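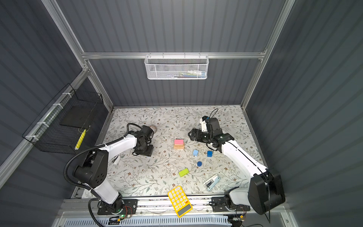

Bakthorpe two-arm cell gets a maintenance schedule, and no promises

9th June – Follum has published the service routine for its two-arm bench cell at Bakthorpe, after 49 logged stoppages since October. The company makes no claim that the cell will now run unattended.

"We were told these arms would more or less look after themselves," said Nokuthula Magagula, who manages the cell. "I'd like to see the colour of that vendor's money."

The routine has 4 checks, done at the start of each shift. Base bolts are checked against the front rail. The corrugated conduit on the left arm is followed from base to wrist, with the arm moved slowly through its full reach. Exposed wiring at the bases gets a tug test, and both grippers are closed on a toy block before any proper work begins.
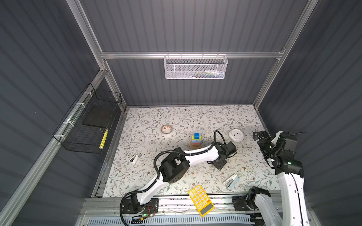 Of the 49 stoppages, Follum puts most down to cable strain and connectors working loose. Software updates supplied by Wilholm were meant to catch these early. In the view of technician Yurii Ivanyshyn, they mostly caught them late.

"A green light tells me there's power," he said. "It doesn't tell me the plug will still be in after lunch."

Test objects stay ordinary: coloured blocks, a stapler, a yellow calculator. Follum tried a purpose-made calibration set priced at $873 and sent it back.
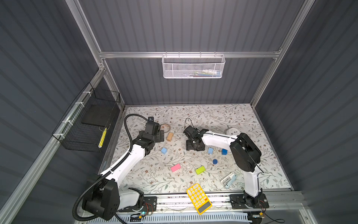 The full check takes 54 minutes, which Magagula concedes is long for a bench cell. Whether it can be shortened will depend on the stoppage log. Follum will release those figures in October, favourable or otherwise.

Media enquiries: Deisy Muñoz, Follum, Bakthorpe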